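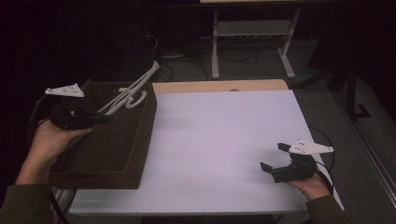
Subject: Re: [alto-water] Meter readings after the June changeover
Date: Aug 18, 2020

Replying to the list because two of the points below have come up off-list as well, and I would prefer to write it once.

> We are on the lower loop, near the Skestia pump house. Our June bill
> says 2,271 gallons. The month before the new meter went in we were
> billed for 1,092 gallons and nothing in our use has changed. Same
> people in the house, no garden to speak of, no guests. I called the
> office and was told the old meter was probably reading low. That may
> be so but I would like to see something in writing before I pay
> double. Has anyone else on the Todorova side had the same jump? Also,
> is the small red triangle on the display supposed to blink all the
> time?

Taking the last question first, the triangle is the flow indicator. It blinks when water is moving through the meter and stops when it isn't. If it blinks with every tap in the house closed, water is going somewhere. Toilets are the usual place. Put a few drops of food coloring in the tank, leave it alone for half an hour, and look in the bowl. If the bowl has color in it the flapper is leaking. A new flapper is cheap and takes ten minutes to fit.

If the toilets are fine, close the shutoff where the line comes into the house and look at the meter again. Still blinking means the leak is between the meter and the house, and on the lower loop that is your pipe and your repair. Stopped means it is indoors. Check the water softener too if you have one. Ours stuck in its rinse cycle two winters ago and ran to the drain for most of a week before we caught it.

On the old meters reading low: this is a real thing and the office isn't making it up. The moving parts wear and small flows slip past without being counted. I don't believe it accounts for a bill that more than doubles, though. I have kept my own readings on the upper loop for years, and my June figure went up, but by nothing like that much.

What I think is more likely in your case is the billing period. The Condovent meters were put in over several weeks and the final readings on the old ones were not all taken on the same day as the swap. Some of us got a short bill followed by a long one. Look at the dates in small type under the account number, both on the June bill and the one before it. If June covers six or seven weeks you have most of your answer. The per-day figure is the one to compare, and the new bills don't print it, so you will have to work it out.

A few things on disputing it:

- Ask for the closing read on the old meter, with the date. They have to have it. It was written on the tag that the Bitus crew filled in at each box.
- Take your own reading now and another one in 3 days, at the same time of day. Write both down. Photos are better because they carry the time.
- Send the dispute by letter or email. A phone call doesn't stop the late fee, and the form on the website has no spot for an attachment.
- Pay the part you don't dispute by the due date and say so in the letter.

The tariff sheet says a customer can ask for a bench test of the meter. There is a charge, refunded if the meter is found to be off by more than 2 percent. I would leave that until you have done the leak check and looked at the dates. The new meters are unlikely to be wrong by that much – the paperwork around them is another matter.

One more thing for everybody on the Todorova side. The lids on the new boxes are lighter than the old iron ones and they don't seat well if there is gravel on the rim. I have found three of them tipped open along the road this month. Brush off the rim and press down on both ends. If yours is cracked, report it, and don't set a rock on top, as the reading unit is mounted on the underside of the lid and the signal is poor enough already.

If anybody else had a bill with odd dates, post the start and end dates and which loop you are on. You can leave out the amount. With enough of them I can put together a table and send it to the office, and they may be quicker to fix it as a batch than house by house.

The old thread on pressure drops is still open as far as I am concerned. I have gauge readings from the top of the hill and will post them separately.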